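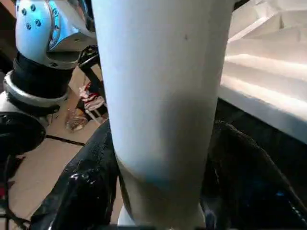 Two-arm work gets its own test set at Bokness

19 January 2025

The manipulation group at Bokness has finished the first round of its study on teaching two arms to share a job. The work is led by Anika Gallagher, with Dwayne Kowalczyk running the training side. The question is a simple one: does a policy learn better from long recordings of a whole task, or from short clips cut at the points where one arm starts to depend on the other?
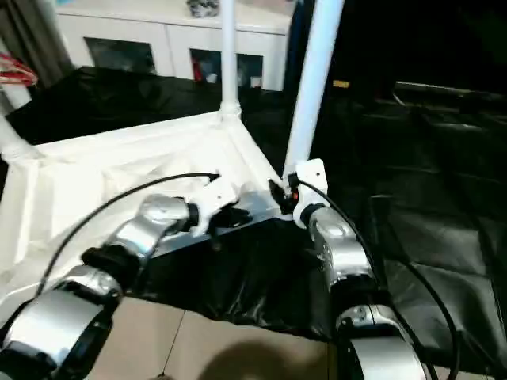

The group calls the short-clip method Jirnen. An operator drives both arms through a task, and the recording is then split wherever the arms change roles. A pole and fabric structure is a good case for this. One arm can reach over a black box on the floor of the structure while the other is at the base of a white pole, and each of those positions limits what the other arm can do next. Gallagher's team collected 2,000 clips, each tagged with which arm leads and which one supports.

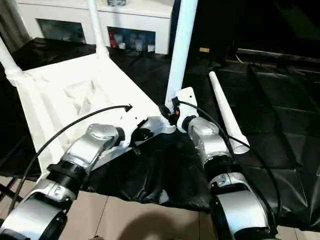

Both arms at a plastic chair lying on its side.

Rigid items and soft ones gave different results. With rigid items, the policy trained on clips and the one trained on full recordings finished 100 test runs with nearly the same score. Most of the failures in both came from a poor first grip, and Kowalczyk expects more grip data to help there.

Soft material is where the clips paid off.

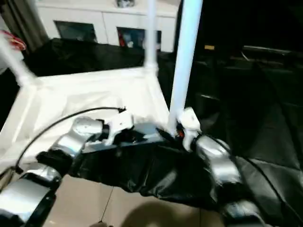 When fabric sags between two grippers, a small move by one side changes the load on the other, and the full-recording policy tended to let one arm run ahead. The clip policy kept the arms closer in step. It was slower, though, and it sometimes paused at the point where two clips had been joined. Kowalczyk is now testing a short overlap between clips to smooth that out.

The tagging tool, Geagea, will be open to other groups at Bokness in July. Requests for access should go to Gallagher.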